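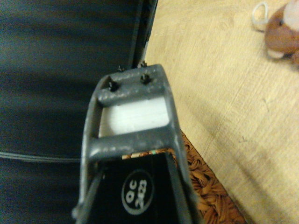
浅色木面与深色软包面相接的一角

首页 | 评测 | 木作 | 清洁与保养 | 工具 | 订阅

Arnolar 白木皂使用半年:浅色木面该怎么洗

作者:Ximena Alvarado
2024年9月24日

浅色木头好看,也容易显脏。我家的地板和餐桌都是浅色的,搬进来的头两年一直用普通地板清洁剂拖擦,结果地板走动多的地方发灰,餐桌靠窗的一头发黄,摸上去还有点黏。今年春天我把旧的清洁剂收起来,换成 Arnolar 的白木皂,一直用到现在。这篇写的是使用过程和结果,中间也会说到它和 Zesto 浓缩木地板清洁剂的差别,那一瓶我前后用了两年。

先说木皂是什么。它的主要成分是植物油皂化后的皂基,兑水使用,水分挥发后在木头表面留下很薄的一层皂膜。白木皂里另外加了白色颜料,作用是压住木头本身的黄。浅色的橡木、桦木、白蜡木、松木都可以用,深色木头不要用,缝隙里会留白印,很难弄出来。Arnolar 同一系列还有一款不加颜料的,瓶身和这款几乎一样,只有盖子颜色不同,买的时候看清楚。

它适合的是皂面处理、油面处理或者没有做过处理的木头。如果表面是聚氨酯漆,木皂进不去,只会浮在漆面上,越擦越花。不确定家里是哪一种,可以在不显眼的地方滴一滴清水,等几分钟。水珠一直立着、擦掉以后没有痕迹的,多半是漆面;慢慢洇开、颜色变深的,是油面、皂面或者裸木。我的餐桌是裸木上皂,地板是白油处理,两样都能用。

价格和购买

我在 Rimkutė 买的,一升装,19 欧元,运费另算。店铺页面上这款有 1,111 条评价,我翻了一部分,抱怨集中在两点:一是颜料沉底,二是瓶口漏。这两个问题我都遇到了,后面会讲。Dadthorpe 的建材店也有货,价格贵一些,不过可以当场看到木样,第一次买的人去看一眼木样有用处。

用量方面,说明书写每升温水兑 30 毫升。我家需要用皂水拖的地面是 22 平方米,一桶水够拖一遍。按每两周拖一次算,一瓶能用很久,所以单价虽然比超市的清洁剂高,平摊下来差不多。

第一次处理

换清洁剂之前要先把旧的残留去掉。Zesto 那瓶含有增亮成分,用久了会在表面积一层,木皂碰到这层东西会结块,擦起来像在抹没化开的肥皂。我用的是同品牌的强力碱性清洁剂,兑水后用白色百洁垫顺木纹擦,再用清水过两遍。餐桌花了一个上午,地板花了一整天,中间要等它干。

这一步会让木头起毛。裸木沾水后纤维会立起来,摸着发糙,等完全干了用 240 目的砂纸轻轻带一下就行。不要一开始就用粗砂纸,也不要横着木纹砂。桌边和桌角容易砂过头,我在桌角停得久了一点,那里的颜色到现在还比别处浅。

餐桌第一次上皂要浓一些,我按一份皂兑八份水。用海绵蘸湿,薄薄抹开,等几分钟,把浮在表面的擦掉,晾干。这样做了三遍,每遍之间隔半天。第一遍干了以后颜色不均匀,有的地方白,有的地方几乎没变化,到第三遍就匀了。 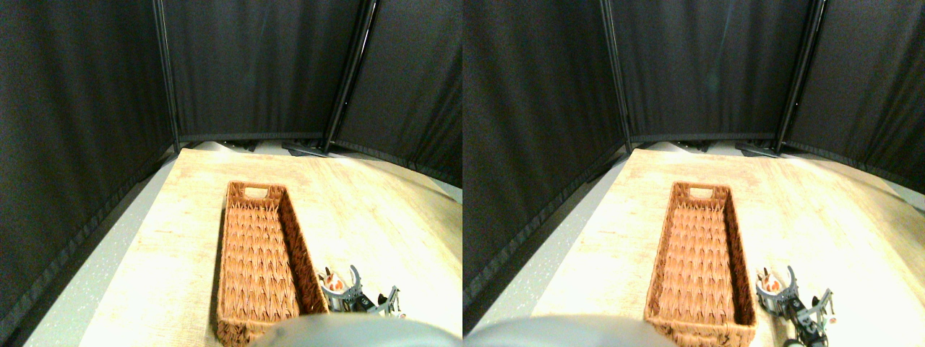 浅色木纹桌面,三面围着黑色布面隔屏

颜色

颜色是多数人买白木皂的理由,所以单独写一节。

刚处理完的时候,餐桌比原来浅了一个色阶,黄调退了不少,木纹仍然清楚。靠窗发黄的那一头和另一头的差别缩小了,没有完全消失。木皂只能盖住一部分黄,日晒造成的变色在木头里面,想彻底去掉只能往下砂。

用到第三个月,白色累积得稍微多了一点,木纹的沟里能看到细细的白线。我喜欢这个效果,家里人觉得像没擦干净。如果也不喜欢,可以和不加颜料的那款交替用,一次白的,两次原色的,颜色基本就稳住了。我从夏天开始这样做,目前没有继续变白。

看颜色最好在白天的自然光下看,晚上暖色灯一开,什么木头都偏黄。周围有大面积深色的东西时,浅色木面也会显得更白,选木样时最好拿回家放在原位置比一比。我在店里看的木样贴在灰墙上,拿回家放在奶油色的墙边,看着暗了不少,差点以为拿错了。

防污

皂膜很薄,防污能力有限,这一点要有心理准备。我把日常会碰到的几样东西都记了下来。

水:杯底留下的水圈,当天擦皂水可以去掉。放了一夜的水圈要擦两三次,或者用砂纸轻带之后补皂。

咖啡:几分钟内擦掉没有痕迹。放了半小时的会留浅褐色印子,用浓一点的皂水敷一会儿,能淡掉大半。

橄榄油:渗得快。用浓皂水擦,当时看着还有深色的斑,过几周慢慢散开,后来找不到了。

红酒:留下了灰蓝色的印子,擦不掉,最后是砂掉的。

圆珠笔:擦不掉,也是砂掉的。

姜黄:不要试。

和硬蜡油比,皂面在防污上差一截。好处是修起来方便,哪里脏了就处理哪里,砂几下补两遍皂,边界看不出来。硬蜡油的面局部修补容易留下一圈光泽不同的印子,我以前那张书桌就有。家里有小孩、桌上常有酱汁的,我会建议用硬蜡油,或者铺桌布。

手感和气味

上皂后的木头摸着干爽,有一点滑,接近没有涂过东西的木头。夏天手臂贴在桌上不会粘,这是我换过来以后最满意的地方。地板光脚走也舒服,不滑,袜子走起来比以前稍微滑一点。

气味是普通肥皂味,很淡,拖完地一两个小时就没了。Zesto 那瓶有柑橘香精,喜欢香味的人会觉得木皂太素。皮肤方面,稀释后的皂水我不戴手套也没事,浓的那种会让手发干,去渍的时候还是戴上。
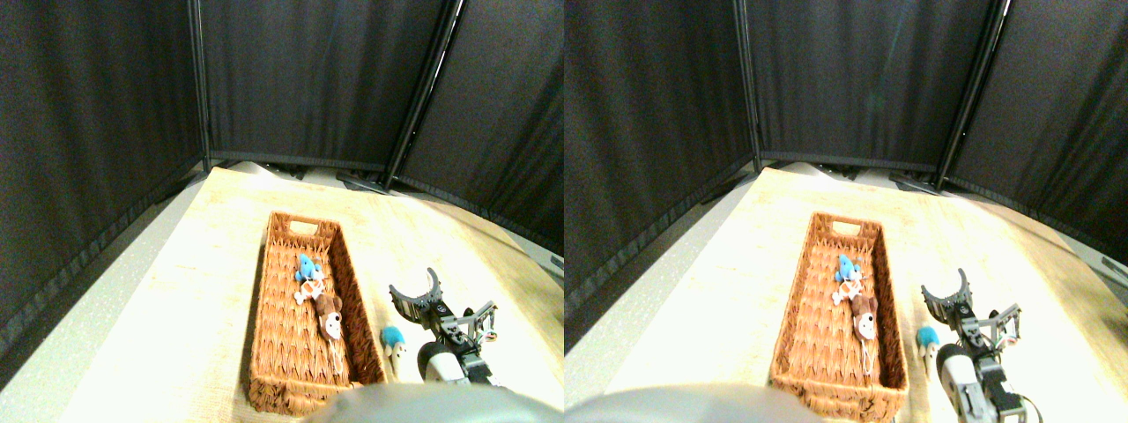

日常拖地的做法比较固定:两个桶,一桶皂水,一桶清水。拖把蘸皂水拖一小块,把脏水拧到清水桶里,再蘸皂水拖下一块。只用一个桶的话,脏水会跟着颜料一起抹回木纹里,时间长了地板会发灰,我之前地板发灰估计也有这个原因。拖把要拧到不滴水,地面拖过以后几分钟就该干。拖完不用再过清水,过了就把皂膜带走了。

拖把头建议用棉的。超细纤维的吸力太强,会把上一次留下的皂膜一起带下来,地板很快就显得干。我一开始用超细纤维,头一个月总觉得没效果,换成棉的以后好了。

地毯和布面家具靠着地板的地方要小心,白色颜料沾到深色布料上很明显。沾上了趁湿用清水点按,干了以后要刷。我现在拖到沙发边上会改用抹布,蹲下来擦那一条。

问题

颜料沉底。瓶子放两周,底部就有一层厚厚的白色,不摇的话前半瓶倒出来几乎是原色的,后半瓶白得过分。摇的时候要倒过来摇,至少一分钟。天冷时皂液会变稠,更难摇匀,我去年11月在朋友家帮忙的时候见过几乎成冻的,把瓶子泡在温水里就恢复了。

瓶口漏。盖子是翻盖,摇的时候要用手按住,不然会从缝里渗出来,干了以后在瓶口结一圈白渣,盖子就更关不严。我后来把皂液倒进一个螺旋盖的瓶子里,问题没再出现。这个价位的东西应该配个好点的盖子。

硬水。我这里水偏硬,皂遇到硬水会生成皂垢,桶壁上能看到灰白色的一圈,地板上也会有轻微的雾感。兑水时先放水再加皂,水温高一点,情况会好些。水特别硬的地区可以用过滤水兑,餐桌用量小,我就是这么做的。

说明书。翻译得不太好,“上皂”和“清洗”两种用法混在一段里,浓度写了三个不同的数字。实际上日常清洗用最稀的那个,新木头第一次处理用最浓的,中间那个是给换季时补养用的。

和 Zesto 的比较

Zesto 的清洁力更强,厨房地面的油渍一遍就能拖掉,木皂要两遍。Zesto 对漆面地板友好,干得快,也便宜,超市就有。它的问题在于用在油面和裸木上会积层,表面看着亮,踩久了发黏,而且之后想换别的东西得先洗掉。漆面地板继续用它没有什么不好,我母亲家的地板是漆面,我给她买的还是 Zesto。

油面和裸木我会选木皂。餐桌上的差别比地板上明显,地板面积大,脚踩的磨损又不均匀,变化要隔一段时间对着旧地方看才能看出来。

评分

清洁:三颗半星(满分五颗)
颜色效果:四颗半星
防污:两颗半星
包装:两颗星
价格:四颗星

适合:浅色裸木、油面或皂面的地板和家具,愿意定期打理的人。
不适合:漆面地板、深色木头、桌面经常沾酱汁和红酒的家庭。

冬天暖气开了以后木头会更干,到时候我打算给餐桌补一次浓皂,看看缝隙有没有变化,结果会补在这一页下面。

相关文章
硬蜡油和木蜡油有什么区别
油面地板怎么局部修补
砂纸目数怎么选
棉拖把头清洗与更换
桦木桌面一年后的变色记录
餐桌水渍的几种处理方法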